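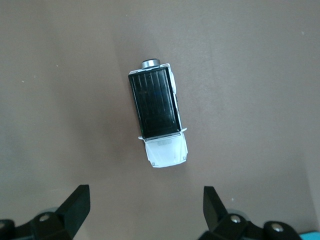

Abb. 5.1 Spielzeugfahrzeug mit weißer Front und schwarzem Dach, Ansicht von oben

Inhalt | Kapitel 4 | Kapitel 5 | Kapitel 6 | Glossar | Register

Kapitel 5
Vorhänge und Gardinen im Wohnraum

Zixuan Xu und Anqi Tang

5.1 Worum es in diesem Kapitel geht

In den Kapiteln davor haben wir die festen Teile eines Zimmers behandelt, also Wand, Boden und Decke. Jetzt kommen wir zu dem Stoff, der vor dem Fenster hängt. Er bekommt in vielen Lehrbüchern wenig Platz, obwohl er im Verkauf und in der Beratung eine große Rolle spielt. Ein Kunde, der neue Vorhänge kauft, stellt meistens mehr Fragen als ein Kunde, der ein Bild oder eine Lampe kauft, und er kommt öfter zurück, wenn etwas nicht stimmt.

Nach der Bearbeitung des Kapitels sollen Sie ein Fenster richtig ausmessen können, den Bedarf an Stoff berechnen und einem Kunden erklären, warum zwei Stoffe in der gleichen Farbe am Fenster sehr verschieden wirken. Sie brauchen dafür einen Zollstock, Bleistift und Papier. Ein Rechenprogramm ist für die Übungen nicht nötig.

5.2 Begriffe

Im Alltag werden die Wörter Gardine und Vorhang oft gleich verwendet. In diesem Buch machen wir einen Unterschied. Als Gardine bezeichnen wir den leichten, durchscheinenden Stoff, der auch am Tag geschlossen bleiben kann. Als Vorhang bezeichnen wir den dichteren Stoff, der zur Seite gezogen wird und am Abend das Fenster bedeckt. Der Store ist eine Gardine, welche die ganze Breite des Fensters bedeckt. Die Scheibengardine bedeckt nur einen Teil der Scheibe und wird direkt am Fensterflügel befestigt.

Bei der Aufhängung ist die Sprache leider noch weniger einheitlich. Was der eine Händler Stange nennt, heißt beim anderen Garnitur, und eine Schiene kann an der Decke oder an der Wand sitzen. Fragen Sie deshalb im Gespräch lieber einmal zu viel nach. Es ist nicht peinlich, den Kunden um eine kleine Zeichnung zu bitten.

Merksatz: Gemessen wird immer an der Aufhängung und nicht am Glas.

5.3 Das Fallbeispiel Haus Skellum

Das Beispiel, mit dem wir in diesem Kapitel arbeiten, stammt aus unserer eigenen Beratung. Das Haus Skellum ist eine kleine Pension, deren Frühstücksraum neu ausgestattet werden sollte. Die Einrichtung war im ländlichen Stil gehalten, mit hell gestrichenen Stühlen und einem alten Buffet, und die Wirtin wünschte sich dazu Vorhänge aus Leinen. Im August, wenn die Sonne schon beim Frühstück tief in den Raum scheint, hatten sich mehrere Gäste über die Blendung beschwert.

Die Schiene über dem Hauptfenster hat eine Länge von 295 cm. Die Brüstung liegt 100 cm über dem Fußboden, und darunter steht ein Heizkörper. Die Wirtin besaß bereits einen Rest von 666 cm Leinen von der Firma Bristitel und wollte wissen, ob dieser Rest genügt. Das ist eine ganz gewöhnliche Frage, und trotzdem konnten wir sie am Telefon nicht beantworten. Uns fehlten die Breite der Stoffbahn, die gewünschte Länge des fertigen Vorhangs und die Art des Faltenbandes. Wir werden sehen, dass vor allem das Faltenband die Rechnung stark verändert.

Auch der Heizkörper verdient Ihre Aufmerksamkeit. Ein bodenlanger Vorhang sieht an so einem Fenster meistens ruhiger aus, er hält aber die warme Luft zurück, wenn er geschlossen ist. Ein kurzer Vorhang, der über der Fensterbank endet, lässt die Wärme in den Raum, wirkt jedoch in einem hohen Zimmer schnell etwas zu klein. Für beide Lösungen gibt es gute Gründe, und die Entscheidung trifft am Ende der Kunde.

5.4 Stoff, Licht und Falten

Bevor wir rechnen, betrachten wir das Material. Leinen fällt anders als Baumwolle. Es bildet kantige Falten, knittert leicht und kann sich nach dem ersten Waschen verkürzen. Baumwolle ist weicher, nimmt Farbe gut an und ist für Anfänger beim Nähen angenehmer. Mischgewebe mit Polyester behalten ihre Form besser, zeigen aber gegen das Licht oft einen leichten Glanz, welcher nicht zu jeder Einrichtung passt.

Halten Sie ein Muster deswegen nie nur auf den Tisch. Hängen Sie es ans Fenster, mit dem Tageslicht im Rücken, und treten Sie einige Schritte zurück. Ein Cremeton, der im Laden freundlich wirkte, kann am Nordfenster grau aussehen. In der Beratung verwenden wir den Musterfächer Monent, bei dem sich die Stoffe einzeln herausnehmen lassen. Ein großes Reststück vom Ballen ist genauso gut.

Die Menge der Falten wird mit der Faltenzugabe angegeben. Eine Zugabe von 2 bedeutet, dass der Stoff vor dem Raffen doppelt so breit ist wie die Schiene. Bei schweren Stoffen nimmt man weniger, bei einer feinen Gardine mehr. Wer an dieser Stelle spart, bekommt einen Vorhang, der wie ein gespanntes Tuch vor dem Fenster hängt.

Aufgaben zum Einstieg

1. Messen Sie in Ihrer Wohnung die Schiene oder Stange über einem Fenster. Notieren Sie auch den Abstand bis zum Fußboden.
2. Welche Angaben müssen Sie bei der Wirtin von Haus Skellum noch erfragen? Formulieren Sie die Fragen so, wie Sie sie am Telefon stellen würden.
3. Vergleichen Sie einen Stoff auf dem Tisch und gegen das Licht. Beschreiben Sie den Unterschied in wenigen Sätzen.

Im folgenden Abschnitt 5.5 beginnen wir mit der Berechnung der Bahnen.

Verwandte Abschnitte
Kapitel 2: Farbtöne für helle und dunkle Räume
Kapitel 4: Teppiche und Läufer
Kapitel 6: Kissen, Decken und Bezüge
Anhang B: Pflegezeichen für Wohntextilien

© Lehrbuchverlag Liao | Kontakt | Impressum | Nach oben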